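Flolau residents get their quiet hours, minus the quiet

The town of Flolau will keep its new quiet hours through the end of May, after a council meeting on Monday that ran so loud the library next door asked for the windows to be shut.

The rule bans leaf blowers, hedge trimmers and anything else with a pull cord before 9 a.m. and between noon and 2 p.m. It passed in the spring with almost no debate. The debate has arrived since, mostly by email. The town clerk's office has logged 218 complaints, a figure that includes complaints about noise, complaints about the ban on noise, and one about the hold music at the clerk's office.

"I voted for this because I wanted to hear birds," said council member Leanne Sowerby. "I now hear people on their porches discussing the ordinance."

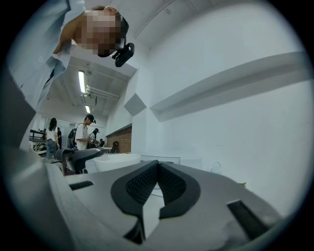

Much of the trouble comes down to the word "equipment," which the ordinance uses 12 times and defines nowhere. Celina Lis of Rutkowska Street was given a warning in the second week for running a blender near an open kitchen window. The warning was withdrawn. Her neighbor, who had reported it, has since bought a blender of his own and is said to enjoy it.

Landscaping crews are less amused. Awuor Mfinanga, who runs a lawn business on the east side, said the midday break means her crews sit in the truck for two hours and then work into the evening, when the same customers would like to eat outside.

"They call me at six to ask why we're there," she said. "I tell them to call the council. They say they did."

The council considered moving the midday break to 1 p.m., shortening it, and dropping it altogether. It voted 5 to 2 to do none of these and to review the matter at its next meeting. A motion to define "equipment" failed when members could not agree on whether wind chimes counted.

Enforcement stays with the town's code officer, Lena Grabowska, who also handles parking, fences and unlicensed yard sales. Fines can be issued starting next week. Asked how many she expected to write, Grabowska said she would have to see, and that her phone was ringing.

Comments on the ordinance may be left at the clerk's window until 4 p.m. on weekdays. The office closes for lunch from noon to 1.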